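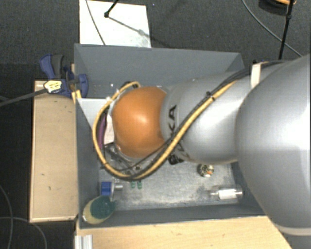
Repertory projection depends on a chain of small mechanical tolerances, and the Benum, a single-screen house in Zeltalton, has spent most of a year bringing its own chain back within limits. The theater reopened in September with 169 seats, a pair of rebuilt 35 mm projectors and a digital unit on a separate pedestal. The projectors were stripped to the casting, and the drive side was rewired from the lamp house down. Cable was the slow part. On any machine with a moving joint, a cable needs slack where the joint turns, much as the yellow one on the KUKA arm swings out in a wide loop around the orange cover, and the Benum's pivoting sound heads had been wired nearly straight.

Czesław Sikora, the head projectionist, replaced those runs first. He then turned to the gates. Worn pressure plates allow the film to drift toward or away from the lens, and the result is a picture that is sharp in the center and soft at the sides. New plates were cut by Salleo, a machine shop that normally supplies the packaging trade. The first set was too stiff and scratched a test reel. The second set has run since opening night.

"Shrunken prints are the problem," Sikora says. "A new print will go through almost anything. An old one finds every bad tooth on the sprocket."

The winter season gives him plenty of old ones. Programmer Athina Ververidis has booked 11 features, most from private collections, under the title Hodoroagă — the name of the river town where the earliest of them is set. Two will be shown with live piano. Silent titles run at variable speed, and the new motor controllers hold a set rate through a full reel, which the old belt drive did not.

Each print is inspected on a bench before its first show. Splices are checked by hand, perforation damage is logged by reel, and any reel longer than 2,000 feet is broken down before it reaches the booth. Changeovers are done manually, on cue marks, with one operator for both machines.

Evening shows start at 8:00. Doors open 30 minutes earlier, and the booth window can be viewed from the balcony stairs until the house lights go down.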